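**Snack corner opens at the Drevville office**

2020-09-25 - The shelves are up, the table is in, and Drevville finally has its own snack corner! Anyone who has made the long walk down to the Mosham building for a bag of chips at four in the afternoon will know what a big deal this is.

The idea came out of the August suggestion box, where 13 separate notes asked for something to eat on our floor. Fouad Nimri from the front office took the whole stack of notes home, came back with a sketch on Monday, and had the shelving ordered by lunch. The unit is dark gray metal with several levels, and it stands right beside the stainless steel table. Fouad picked the table for the easy wiping, and also (he admits this freely) for how good the bright cans look on it.

And they do look good. The first order was heavy on tube chips, which won the floor vote by a mile, with drinks and a few smaller canisters to fill out the upper shelf.

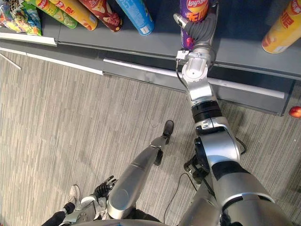
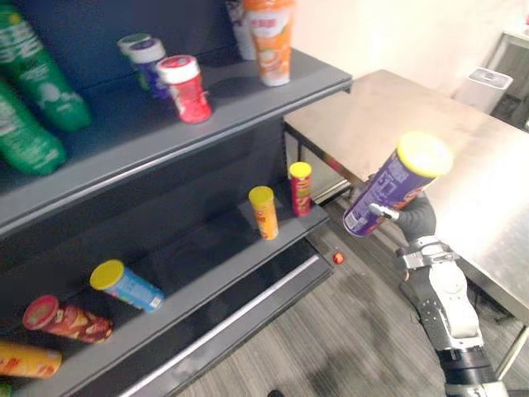 The purple tube, on the steel table:
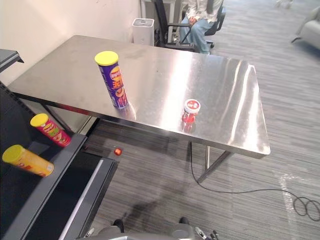
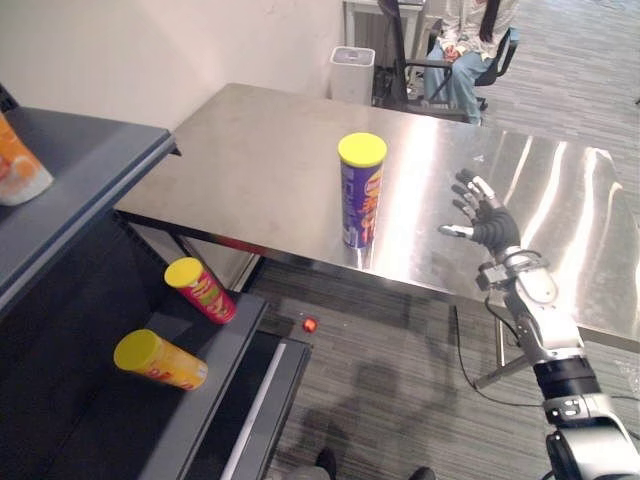 Stocking is still being worked out. Tubes are round, shelves are flat, and there are strong feelings on our floor about whether they should stand up or lie down. Standing saves space and lets you read the label. Lying down lets you fit them under a low shelf, and you can slide one out from the front without knocking over its neighbors. For now both camps get a bit of shelf, and Fouad will settle it after the first full restock. He is leaning toward lying down, with the lids all facing the same way - get your arguments in early if you feel differently.

The table is there for anything you've taken down and are still deciding on, and for shared tubes that are already open. If you open one, put the lid back on tight before you leave it. Stale chips were the number one complaint in the old Trillier kitchen and we would love to start fresh.

Prices are on the card by the door. The corner runs on an honor box to begin with, and the opening budget was $545, of which $288 went on the food and drink itself. Whatever comes into the box goes straight back into the next order, so the more we eat, the more we can try. Requests already on the list include salted peanuts, seaweed crackers, something without sugar, and those little almond cookies Fouad brought back from Bragança last year (we haven't found anyone who ships them, but the search is on!).

Restocking will happen every other Friday morning. Nine people have signed up for the rota so far, and there is room for a few more. It takes half an hour, you get first look at whatever has come in, and you get a vote on the next flavor. Sign up at the front desk or just catch Fouad in the hallway - he'll be the one carrying the boxes.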